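What Happens to Trerkville's Old Computers?

Student project report
Iida Kiiskinen and Thắng Cao
Mar 18, 2022

Why we picked this

Our project started with a closet. Iida's family had four old laptops and a desktop tower in there, and when she asked why, her mother said she didn't know where they were supposed to go. We asked our classmates the same thing and got the same shrug over and over. So we decided to find out where old computers in Trerkville end up, how many are sitting in closets, and what it would take to get them out again. We had no idea we'd get this into it!

What we did

The project had two parts. The first was a paper survey that we left in mailboxes in the Skosov and Varela neighborhoods. We printed 2000 copies on the school's machine (sorry again to everyone who needed the printer that afternoon) and put a drop box at the library and another at the school office. The second part was a visit to Drivgate, the reuse shop on the edge of Varela, where Pentti Hämäläinen let us spend two afternoons asking questions and looking through his intake records.

Our supervisor, Vilja Ikonen, made us rewrite the survey questions before we printed anything. Our first version asked "Do you recycle your electronics?" and she pointed out that almost everybody would say yes. The final version asked people to go and look, then write down what they found. It made a huge difference. People wrote in the margins, drew arrows and told us about computers they had built as teenagers.

What the survey said

The most common answer by far was that the old computer was still at home. The reasons people gave fell into a few groups. Many were worried about what was on it – photos, tax papers, passwords saved in a browser. Others said the computer still worked and it felt wrong to throw it out. A smaller group said they had meant to drive it to the drop-off point and never got to it.

We had expected price or distance to be the big problem. Distance did come up in Skosov, where the bus only goes past the drop-off point in the morning, but the worry about private files was much bigger in both neighborhoods. One person wrote that she had kept a dead laptop through three moves for this reason alone.

The hard drive question

The private files are on the drive, so we spent a lot of time learning about drives. Deleting a file usually only removes the note that says where the file is. The contents can stay there until something else is written over them. To clear an ordinary spinning drive you overwrite all of it, and that can take hours on a big one. Solid state drives work differently and have their own erase command, which is much quicker.

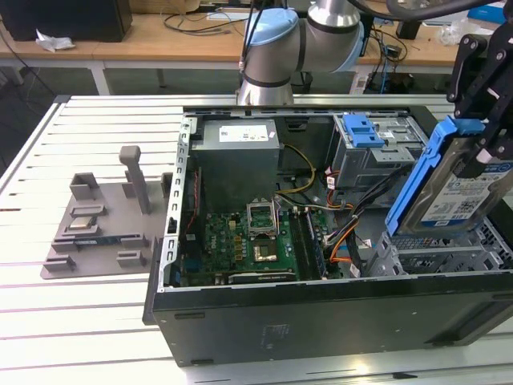
Fig. 1. A hard drive in its blue caddy, over an open desktop case.

We had both used desktop computers for years without ever seeing inside one, and it was a surprise how much of it makes sense once you know the names of the parts. Many desktop drives can be taken out with one or two screws, or none at all if the drive sits in a plastic holder. This matters for our project, because a person who is nervous about their files can keep the drive and give away the rest. Pentti says he is happy to take computers with no drive in them. Hardly any of the people who answered our survey knew that was allowed.

What Drivgate does with them

Drivgate's intake book had 2377 entries when we read it. Each one gets a line with the type of item, the condition and where it went next. Working computers are cleaned, given a new drive if they need one, and sold cheaply or passed on to families through the school district. Broken ones are used for parts. We loved the parts shelf. Memory, power supplies and fans all get a second life there, and Pentti can tell you which old models share a power connector without looking it up.

The rest goes to a metals recycler. We wanted to follow that step too, but the recycler doesn't take school visits, so it is a gap in our report.

Trying something out

With help from Tuulikki Keskinen at the library, we ran a small drop-off table for 6 days. We put up a poster with one sentence in big letters: "You can keep the hard drive." People brought 48 items, mostly laptops, along with a heap of chargers we didn't count. Several people read the poster, went home and came back with something under their arm – that was the best part of the whole project for us.

Problems and next steps

Our survey only reached two neighborhoods, and people who care about the subject were probably more likely to answer. We also can't prove that the poster was the reason people came. In April we plan to run the table again in Skosov, closer to the bus stop, with a different poster, and compare. Iida's closet is down to one laptop.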